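How does a kitchen robot arm learn its job?

Hello, young readers! Today I want to explain you a machine that helps in the kitchen. It is called the Firnier, and it is a kit. A kit means that the parts arrive in boxes and you put them together with an adult. The Firnier is sold by a small firm, Prurnance, in the town of Borkdale.

The Firnier is a robot arm. Your own arm has a shoulder, an elbow and a wrist, and these are the places where it bends. A robot arm has joints too. In each joint there is a motor, which turns a little or a lot. At the end of the arm there is a gripper. This is the hand of the robot, but it does not have five fingers like yours.

How does the arm know where to go? Somebody has to show it first. The teacher guides the arm to a thing, closes the gripper, and the computer remembers every movement. One time is too few. For an easy task, the people at Prurnance repeat the lesson about 200 times. Imagine doing the same homework so often!

They do the lessons at a real kitchen counter, and for food they use toys. 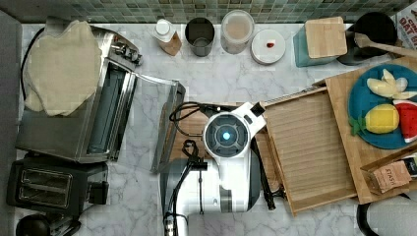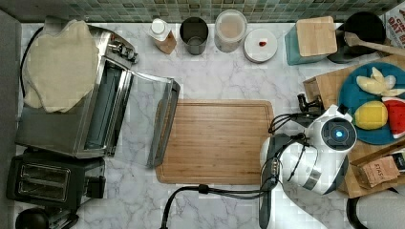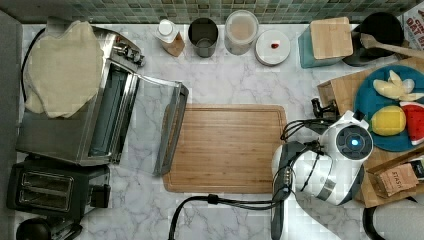

The robot arm at the counter, with the toy fruit on its blue-green plate.

Did you find the light on the arm? It is blue, and it is round like a coin.

Settimio Longo teaches the arm at Prurnance. I asked him which task is the most difficult. He told me it is soft things, for example a cloth, because they change their shape when you take them. A toy banana always stays the same, so it is a good thing for beginners.

Can you have one at home? The kit is made for schools and clubs. Children from 16 years may build it, and younger ones may watch and help to choose the tasks. Two adults should be in the room. Keep your fingers away from the joints when the arm is moving, and learn where the stop button is before you start.

The next open day in Borkdale is on 22nd April. Ask your teacher if your class can come.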